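3.2 Watering and mulch in the raised beds

The trial used the raised beds at Uvmont, which had all been filled with the same bought topsoil the winter before. We sowed chard in rows and thinned the seedlings by hand. Half of each bed was then covered with leaf mould to a depth of 5 cm, and the other half was left bare.

Beds were watered from a can in the early morning, and only when the soil felt dry at finger depth. In July this meant most mornings on the bare halves. The mulched halves went longer between waterings – over 70 hours in the shaded beds – and the leaves stayed firm into the afternoon.

Slugs were the main trouble. We picked them off at dusk and used no pellets. Damage was worse under the leaf mould in the first weeks after sowing, when the plants were small, and we would now wait until the chard is 50 mm tall before mulching. One bed next to the hedge was shaded more than we had planned for, and its yield is left out of the averages in Section 4.

Soil samples were taken with a hand trowel at the start and end of the season and dried on trays before weighing.

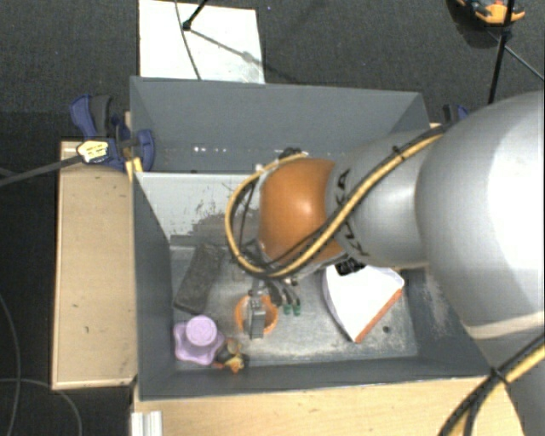
Hashini Mollah and Mélanie Morin | December 30, 2025

Figure 2. Robot arm with an orange joint cover, reaching over an open-topped container with two compartments.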